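## 4. Materials and Setting

### 4.1 Sites

The study was carried out in two staff break rooms, one at the Plunik office and one at the Plendow office. Both belong to the same company, and both serve people who work at desks for most of the day. The rooms were chosen for their differences in layout. At Plunik the tables are arranged in one long row beside the kitchen counter. At Plendow they are spread out, and the sink is in a separate room across the hall.

Neither site had a written rule on who should wash, return or put away shared cups. Plunik had a small sign above the sink asking people to leave the space tidy. The sign had been up for years and we left it in place. Plendow had no sign, and none was added during the study.

### 4.2 Cups and tables

Shared cups have been used in earlier work on common property because they are cheap, are handled many times a day and carry little personal value (Pîrvu and Wultik, Section 2). A person who takes a cup from the shelf makes at least two choices: where to drink from it and where to leave it. The second choice is the one we are concerned with.

The same type of cup was supplied to both rooms. We wanted a cup with no logo, pattern or lettering, as marked cups tend to be treated as belonging to someone. In an early trial at Plendow, cups with a printed stripe were carried back to individual desks and stayed there. Plain cups moved more freely between people and came back to the shelf more often. The trial cups were taken out before the main study began and are not part of the counts given below.

Table surfaces were also considered. A cup left on a bare table is easy to see from the door, while one left among papers or food wrappers may be missed for hours. Both rooms had wooden tables, and we asked that the newspapers and leaflets usually kept on them be moved to a rack by the wall. Figure 2 gives a simple view of the two materials together.
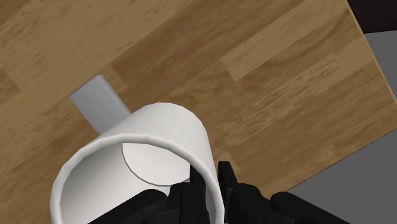
**Figure 2.** Plain white mug on a wooden tabletop (rendered).

A cup was recorded as "left" if it was on a table with no person seated at that table when the observer entered. Its position on the table was not recorded, and neither was whether it stood upright. We had planned to note how full each cup was, but this meant walking up to every table, and people in the room began to clear up when they saw the observer doing so. The item was dropped from the form after the first few visits.

### 4.3 Procedure

Observers visited each room 14 times per week on a fixed schedule that covered mornings, the lunch period and late afternoons. A visit lasted only as long as it took to walk the length of the room and back. Observers were office staff from a different floor, so their presence did not stand out. They did not move or wash any cups, even when the shelf was empty.

The late Friday visit caused some trouble. At Plunik the cleaning crew came in early on that day, and cups that would have been recorded as left had been loaded into the dishwasher before the observer arrived. We kept these visits in the data but report the Plunik results both with and without them. The difference is small and does not change the order of the two sites.

Staff had been told by email that the use of the break rooms was being studied. The message did not mention cups. No names were taken, and the form had no space for describing people. Two staff members asked to see the form, and it was shown to them.

### 4.4 Records

The full set contains 1,182 records of cups left on tables. Of these, 829 come from Plendow and the rest from Plunik. One record is one cup on one visit, so a cup that stayed in place over several visits appears more than once. This was a deliberate choice — a cup that sits on a table all day takes up more of the shared supply than one that is gone within the hour, and we wanted the total to reflect that. Readers who are interested in separate acts of leaving a cup should treat the figures as an upper limit.

The gap between the sites cannot be put down to layout alone. Plendow has more staff, and its break room is also used for informal meetings. Section 5 therefore compares the sites by the number of people who used each room, taken from the door counters, as well as by the plain totals. The door counters do not separate people entering from people leaving, so each total was halved before use.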